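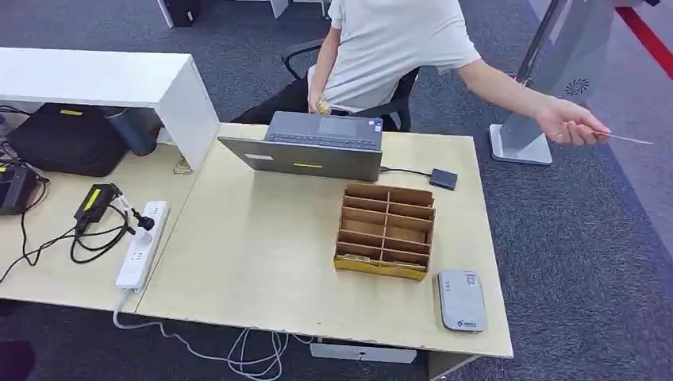
Rédigé par l'équipe méthodes de Bolteo — mis à jour le 2 février 2024

Section 5. Mise en place d'un poste de tri dans le casier à cases

Vous voilà au chapitre que nous préférons ! La tâche de tri est celle qui a donné les résultats les plus parlants de toute la méthode Najjar, et elle ne demande presque pas de matériel : un bureau, un casier en carton à deux colonnes, des petits objets et un ordinateur portable. La caméra de tête voit l'ensemble, le modèle apprend à partir de ce qu'elle voit, et l'opérateur assis derrière le bureau présente les objets.

Rappel du principe, pour ceux qui arrivent directement ici : on enregistre des démonstrations courtes, on les découpe en gestes (saisir, transporter, déposer), puis on entraîne une politique qui prédit le geste suivant à partir de l'image seule. Aucun marqueur à coller, aucun gabarit à visser. Le jeu constitué à Uvville compte 3 505 démonstrations, et c'est avec lui que la politique de base livrée avec Dotwood a été entraînée.

5.1 Préparer le bureau

1. Placez le casier en carton au milieu du bureau, les colonnes orientées vers la caméra. Toutes les cases doivent être visibles d'en haut, cloisons comprises.

2. Ouvrez le portable au fond du bureau, écran tourné vers l'opérateur. Le dos du capot fait face à la caméra : c'est voulu, un écran allumé dans le champ perturbe l'exposition.

3. Posez la multiprise sur un côté du bureau, à l'écart du casier. Branchez les blocs d'alimentation et laissez assez de mou aux câbles.

4. Dégagez la zone entre le casier et le bord avant. Les petits boîtiers peuvent rester dans un coin, à condition de ne plus les déplacer jusqu'à la fin de la série.

Remarque : ne cherchez pas le bureau parfait ! Nos meilleures séries viennent de postes encombrés, avec des câbles enroulés et du matériel sur la table voisine. Une politique entraînée sur un plateau nu se perd dès qu'un objet inconnu apparaît — nous l'avons vérifié deux fois, à nos dépens.

Attention : vérifiez le passage des câbles qui descendent devant le bureau. Un câble au sol peut se prendre dans un pied ou dans une roulette de fauteuil. Repoussez-les sous le plateau avant de démarrer.

5.2 Régler la caméra de tête

1. Démarrez Dotwood et ouvrez la vue « Tête ».

2. Inclinez la caméra jusqu'à voir le casier entier et les deux mains de l'opérateur. Le visage reste hors champ ; c'est le réglage recommandé, et il simplifie beaucoup le partage des données.

3. Demandez à l'opérateur de tendre un bras sur le côté, objet en main. Si la main sort de l'image, reculez la caméra et recommencez.

4. Verrouillez l'inclinaison, puis enregistrez le réglage sous un nouveau nom.

Remarque : les objets minces et brillants sont les plus difficiles. Une tige plate argentée tenue par la tranche se réduit à quelques pixels. Gardez-en tout de même dans vos séries, car c'est sur eux que la méthode progresse le plus.

5.3 Enregistrer une série

1. Choisissez 14 objets de tailles et de couleurs variées.

2. L'opérateur prend un objet dans chaque main, bras écartés ou près du corps, comme cela lui vient. La variété des postures compte autant que celle des objets.

3. Lancez l'enregistrement, attendez le signal sonore, puis déposez les objets un par un dans des cases différentes.

4. Arrêtez, videz le casier, changez l'ordre des objets et relancez.

5. Toutes les cinq prises, relisez la dernière à vitesse réelle. Supprimez-la si une main masque la case visée au moment du dépôt.

Attention : ne remplacez jamais le casier en cours de série, même par un modèle identique. Le carton se déforme à l'usage, les cloisons penchent un peu, et le modèle apprend ces détails. Pour changer de casier, ouvrez une nouvelle série.

5.4 Lire les premiers résultats

Une fois l'entraînement terminé, Dotwood affiche une carte du casier avec le taux de dépôt réussi pour chaque case. Les cases du fond démarrent presque toujours plus bas que les autres. Pas d'inquiétude, quelques prises ciblées sur ces rangées suffisent en général à redresser la carte, et voir les couleurs changer d'un entraînement à l'autre est un vrai plaisir !

Si une colonne entière reste faible, reprenez l'étape 2 de la section 5.2 : la caméra est sans doute décalée par rapport au casier.

Le fichier de résultats est conservé dans le dossier de la série. L'export groupé de plusieurs séries arrivera avec la version de mars.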